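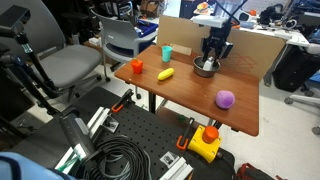
Gripper over the steel bowl, with the cup, pepper, banana and fuzzy ball out on the table.

Filed under: Bench notes / Software / Checklists

Pre-run software check, tabletop cell, revision of 2021-05-01

Okay, same list as before with my comments typed in under each item, because people keep stopping me in the hallway to ask what I meant by "planner OK" (fair!). Marek Bartoš went through it with me, and where we disagreed I left both opinions in. Tick, initial, move on. If something fails, write what you saw and leave the guess about the cause for later.

1. Stop button read by software
[x] Pressed before the arm is enabled, state shows up in the log
[x] Released, arm stays disabled until someone enables it by hand
Comment: It's the yellow box with the big red-orange button, down on the breadboard in front of the table. I want to see the state change in the log, and I want to see it BEFORE anything gets enabled. The second tick matters just as much to me. We had a build in September that re-enabled itself on release and I did not enjoy that afternoon.

2. Control loop timing
[x] Loop set to 1000 Hz
[x] No missed cycles during a five minute idle
[ ] No missed cycles with the recorder writing to disk
Comment: Third box stays open. I got a little burst of misses right when the recorder opened a new file, then nothing for the rest of the run. Marek says it's harmless at our speeds and he may be right, but I'm not ticking a box that says "no missed cycles" when there were missed cycles. Sunita Fitzsimmons is moving the writer to its own process and we'll try again.

3. Workspace limits
[x] Table height in the config matches the measured one
[x] Back wall present in the collision model
[x] Limits loaded from the file and not from the defaults
Comment: The back wall is the cardboard panel, and yes, it goes in the model! Cardboard is forgiving, sure, but the planner should act like it's a real wall. For the third one, look at the startup printout. Adomaitis (our planner wrapper, for anyone new) falls back to defaults without complaining if the path has a typo, and the defaults have no table in them at all.

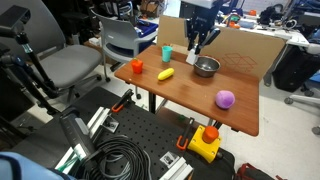
Do I have to redo the workspace check if I only changed the grasp settings?
Run item 3 again whenever the config file has been saved, whatever you changed in it. It takes a couple of minutes, and the grasp settings live in the same file as the limits.

4. Perception
[x] Detector finds the cup, pepper, banana, bowl and ball on a fresh start
[x] Shiny bowl doesn't produce a second bowl
[ ] White block keeps its label with the gripper close by
Comment: The bowl is much better than it used to be. Edgars Jõgi dropped anything under 505 depth points and the ghost bowl went away, hooray. The white block is still a pain. It's small, the gripper gets in the way, and every so often the label hops over to the white part on the wrist and the planner politely tries to reach for its own hand. Left open. Please save the log if you catch it doing this, I've only got a few good ones.

5. Camera and arm clocks
[x] Offset under 40 ms at start
[x] Offset still under that at the end of the run
Comment: Check both ends. It drifts, and a good number at the start tells you very little about where you'll be an hour later. Bustoseo prints the offset in the bottom corner of its window, in tiny gray text (I've asked for bigger text, twice now).

6. Planner behavior near the table
[x] Slow zone kicks in on the way down
[x] Planning timeout stops the arm and holds position
Comment: Go down slowly over something you've already checked, and keep a hand by the stop.

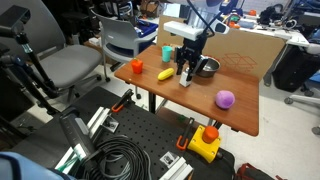 For the timeout I just feed it a goal inside the back wall and wait. It should give up, say so in the log, and hold. It did that every time I tried it, though the message still says "unknown error 688," and I'd love for somebody to turn that into English. Helju Avotiņš has the ticket.

7. Gripper commands
[x] Open and close acknowledged
[x] Force cap applied before the first close
[ ] Command queue cleared after a stop
Comment: Last one is new and it failed. After a stop and a restart, the old close command was still sitting in the queue and went out the moment I enabled. Kristaps Grigaitė thinks it's a one-line fix in Surden. Until it's in, restart the gripper node by hand after every stop and write your initials next to it.

Open items: 2 (recorder), 4 (block label), 7 (queue). Cleared for slow speed only, with someone at the button. Full speed waits for 7.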